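Strand Children's Library
Learning Pages: Looking After Books and Papers

Red Covers, Gold Patterns and a Soft Cloth

Most books and folders have a plain outside. Some do not. A school may keep its certificates in a cover with a badge on the front. A family may own an atlas, a Bible or a book of stories with gold lines at the corners. Covers of this kind are meant to be looked at as well as opened, and they need a little more care than a paperback does.

This page explains what the patterns on a decorated cover are, how they are made, and how to dust one without harming it. It is written for readers aged eight to eleven. Words in the list at the end are used throughout the page.

What is a cover for?

A cover has work to do. Paper is thin. It bends, tears, and turns yellow when light falls on it for a long time. A stiff cover keeps the pages flat and takes the knocks that would otherwise reach them. If a book falls on its corner, the corner of the cover is usually what gets dented.

Most hard covers are made from thick board, a heavy kind of cardboard. The board is then wrapped in something else. It may be wrapped in cloth, in leather, or in paper with a smooth coating. Each of these feels different under a fingertip. Cloth has tiny threads that cross one another. Leather has small wrinkles and may smell faintly of the animal hide it came from. Coated paper is smooth, and it often shines when it is turned toward a window.

A folder for a certificate is made in much the same way, although it may hold only one sheet. The person who earned the certificate may want to keep it for a lifetime, and one sheet of paper is easily creased.

Emblems and corners

An emblem is a picture or sign that stands for a group. Schools, universities, towns and sports clubs have emblems. When an emblem is placed on a cover, it tells the reader which group the book or folder is connected with, even before any words are read.

The emblem is often placed in the middle of the front cover, because that is where the eye goes first. The corners may have patterns too. Corner patterns are usually made of curls, leaves or scrolls. They are designed to match, so that the cover looks balanced whichever corner is seen first.

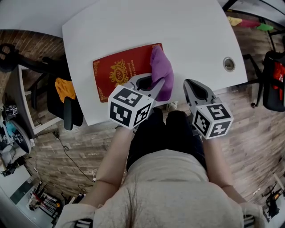
A red cover with a gold emblem in its center and patterned corners. A purple cloth is bunched on top.

Readers who have a decorated cover at home or at school may like to study it before they touch it. Look for a border. Look for small letters, which sometimes follow a curve and can be hard to read until the cover is tilted. Compare one corner pattern with another. They may be the same shape, turned to face a different way.

How the gold gets there

There are several ways to put a gold-colored pattern on a cover.

The oldest of the methods on this page is called gold tooling. A bookbinder warms a small metal tool with a shape at its tip, such as a leaf or a star. Very thin gold, called gold leaf, is laid on the leather, and the warm tool is pressed down. The gold stays where the tool has pressed, and the rest is brushed away. A cover with many curls may need the tool to be pressed again and again, and each mark has to be put in exactly the right place.

A quicker method is called foil stamping. The whole pattern is cut into a metal plate. A thin film with a shiny color on one side is placed between the plate and the cover. The plate is heated and pressed down, and the color sticks to the cover in the shape of the pattern. The film may be gold in color without having any real gold in it.

A third method is printing. Yellow and gold inks are printed on paper, and the paper is wrapped around the board. A clear coating may be added on top to make the surface glossy.

It is not always easy to tell these methods apart by looking. A bookbinder will often tilt the cover under a lamp. Tooled and stamped patterns usually sit slightly below the surface, so their edges make tiny shadows. A printed pattern is usually level with everything around it.

In the Strand collection there are 1470 books and folders with decorated covers. The smallest of them has 116 pages and fits inside a coat pocket.

What is dust?

Dust is a mixture. It has threads from clothes in it, along with tiny bits of soil, flakes of skin, pollen and crumbs. Indoors it settles on anything flat that is left alone. Books that stand upright collect it along their top edges. Books and folders that lie flat collect it over the whole cover.

Some dust is soft and some is gritty. The gritty kind matters most when a cover is shiny. If a hard grain is pushed across a glossy surface, it can leave a fine scratch. One scratch may not show. A great many scratches together make the shine look cloudy.

For this reason the Library teaches its young visitors to lift dust away gently. Pressing hard does not clean a cover better.

Choosing a cloth

A good dusting cloth is soft, clean and dry. It has no buttons, zippers or stiff seams. Old cotton T-shirts can be cut into dusting cloths once the seams have been removed. Cloths made of very fine threads, called microfiber, also work well on smooth surfaces.

The color of the cloth matters for one reason only. Some brightly colored cloths lose a little dye, especially when they are new. A new colored cloth should be washed on its own and dried fully before it is used near a book.

A cloth can be held in two ways. It can be folded into a flat pad, which gives a smooth face to work with. It can also be gathered into a loose bundle, so that the hand holds the middle and the soft folds touch the cover. The pad is better for wide, plain areas. The bundle is useful near raised lines, as long as it is used lightly. 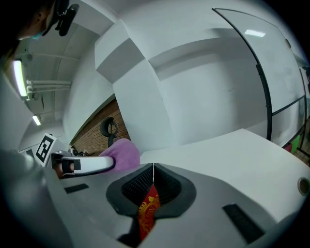 Holger Hovland

How to dust a decorated cover

Ask an adult before you begin, particularly if the book is old or belongs to someone else.

1. Wash your hands and dry them completely. Fingers have natural oil on them, and oil leaves marks on shiny surfaces.

2. Clear a space on a desk or table. Move drinks and snacks to another place.

3. Lay the book or folder flat and closed, with the front cover facing up.

4. Look at the cover closely before touching it with the cloth. If any part of the pattern is lifting or flaking, stop and tell an adult. That cover should be left for a specialist.

5. Hold the cover still with one hand near the edge. With the other hand, move the cloth lightly from the middle toward the outside. A book that has a spine should be dusted away from the spine.

6. Go around the emblem and the corners with special care. Do not rub back and forth.

7. Turn the cloth to a clean part when it begins to look gray.

8. Turn the book over and dust the back in the same way.

Do not use water, window spray, furniture polish or wet wipes. Water can make the board swell, and cleaning liquids can take away the color. Blowing on a cover is not advised either. Breath is damp, and the dust goes into the air and settles again nearby.

Where should it be kept?

A decorated cover should be kept away from strong sunlight. Red is one of the colors that can fade in bright light, and a cover that stands half in the sun may end up with two different shades. Keep it away from radiators and from damp walls as well.

Large, heavy books are often stored lying flat. Smaller ones may stand upright if they have a neighbor of about the same height to lean against. A folder with a certificate inside can be kept in a drawer or a box with a lid.

When you take a book from a shelf, do not hook a finger over the top of the spine and pull. Push the books on each side back a little, and then hold the middle one by its sides.

Something to try

Take a sheet of stiff red paper and fold it in half to make a small folder. Draw an emblem for your family, your class or your street in the center of the front, using a yellow or gold pencil. Design one corner pattern on scrap paper, and trace it onto each corner of the folder, turning it each time. Most readers finish in around 27 minutes. Ronaldo Panganiban, who teaches the Library's bookbinding class, suggests drawing the corners lightly at first and going over the lines once they match.

Finished folders may be brought to the Children's Desk, where a selection is put on display each October.

Words used on this page

Board: thick, stiff card used inside a hard cover.
Emblem: a sign or picture that stands for a group.
Foil stamping: pressing a shiny film onto a cover with a heated plate.
Gold leaf: real gold beaten into a very thin sheet.
Spine: the narrow side of a book, where the pages are joined.
Tooling: making marks on a cover with small hand tools.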